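Comment une étiquette peut-elle parler sans pile ?

Tu as sûrement déjà vu quelqu'un poser sa carte sur une borne, entendre un petit bip, et passer la porte du bus ou de la piscine comme si de rien n'était. Peut-être même que tu as, accroché à ton cartable, un badge pour la cantine. Si tu l'ouvrais (ne le fais pas, il ne marcherait plus et il faudrait en demander un autre !), tu chercherais longtemps la pile. Il n'y en a pas. Alors comment fait-il pour dire à la borne qui tu es ?

Pour le comprendre, on va d'abord parler d'une étiquette que tu connais très bien, celle avec les rayures noires.

Le code-barres, qu'il faut regarder

Sur un paquet de biscuits, il y a un rectangle rempli de traits, des fins et des gros. Ces traits forment un numéro écrit dans un alphabet pour machines. À la caisse, un lecteur envoie de la lumière dessus. Le blanc renvoie beaucoup de lumière, le noir en renvoie très peu, et la machine retrouve le numéro en suivant ces changements. Le prix, lui, n'est pas écrit dans les traits : la caisse va le chercher dans sa mémoire.

C'est simple et ça ne coûte presque rien, mais il y a un souci que tu as peut-être remarqué en faisant les courses. Si le paquet est tourné du mauvais côté, ou si l'étiquette est toute froissée, rien ne se passe. Il faut tourner, lisser, recommencer, pendant que les gens attendent derrière avec leur salade.

L'étiquette radio, qu'il suffit d'approcher

L'étiquette radio s'appelle aussi RFID, un mot fait avec les premières lettres de plusieurs mots anglais. Elle contient deux choses : une puce, souvent plus petite qu'un grain de riz, et une antenne, c'est-à-dire un fil de métal très fin qui tourne en rond ou qui zigzague.

Le lecteur, de son côté, envoie des ondes radio. Tu ne les vois pas et tu ne les sens pas, un peu comme celles qui apportent la musique jusqu'au poste de la cuisine. Quand l'étiquette arrive près du lecteur, son antenne attrape un tout petit peu de l'énergie de ces ondes. C'est minuscule, mais cela suffit pour réveiller la puce, qui répond avec son numéro. Ensuite tu t'éloignes et elle se rendort. Voilà pourquoi elle n'a pas besoin de pile : c'est le lecteur qui lui prête de l'énergie, juste le temps de la conversation.

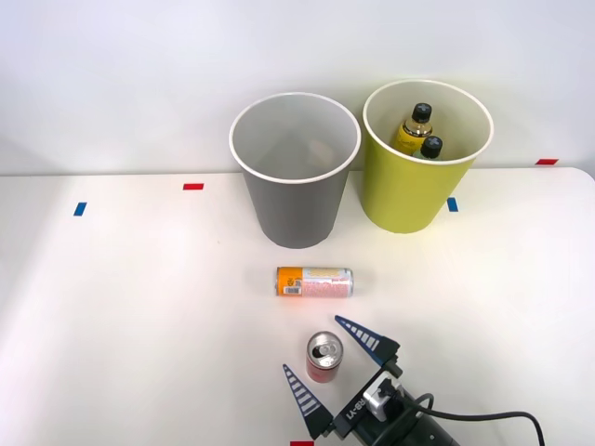 Deux corbeilles en papier et deux canettes sur une table blanche.

Jusqu'où peut-elle répondre ?

Tout dépend de l'étiquette. Celle de ta carte de cantine doit presque toucher la borne. D'autres, comme celles que l'on colle sur les cartons dans les entrepôts, répondent à plusieurs mètres, et le lecteur peut en écouter beaucoup à la suite, si vite qu'on croirait qu'elles parlent toutes ensemble. Elles attendent pourtant leur tour, un peu comme vous en classe quand la maîtresse fait l'appel (enfin, les jours où tout le monde est sage).

Il y a quand même des choses qui les gênent. Le métal renvoie les ondes dans tous les sens, et l'eau les avale en partie. Une étiquette ordinaire collée contre une casserole aura bien du mal à se faire entendre ! On fabrique pour cela des étiquettes spéciales, avec une petite couche qui les éloigne du métal.

À la bibliothèque Damodine

Marlene Mühlbauer est bibliothécaire, et elle a bien voulu nous raconter comment elle a rangé ses étiquettes dans ses livres. Au rayon jeunesse, il y a 900 albums, et chacun porte la sienne à l'intérieur de la couverture, cachée sous un autocollant blanc. « Avant, je prenais les livres un par un, je cherchais le code, et mon café avait le temps de refroidir, dit-elle. Maintenant, je passe le lecteur le long de l'étagère et la liste se fait pendant que je marche. »

En février, la liste a montré que 21 albums manquaient à leur place. La plupart étaient simplement rangés au rayon des grands, entre les romans policiers — un livre ne sait pas revenir tout seul, même avec une puce.

Est-ce que l'étiquette sait tout de moi ?

C'est une bonne question, et il faut la poser. Le plus souvent, la puce ne contient qu'un numéro. Ton nom et la date à laquelle tu dois rendre ton livre sont gardés dans l'ordinateur de la bibliothèque, qui doit les protéger. Une carte perdue, par contre, peut être utilisée par quelqu'un d'autre. Préviens vite un adulte pour qu'elle soit bloquée.

Petits mots à retenir

Puce : un minuscule circuit électronique qui garde des informations.
Antenne : le fil de métal qui reçoit et envoie les ondes.
Lecteur : l'appareil qui réveille l'étiquette et écoute sa réponse.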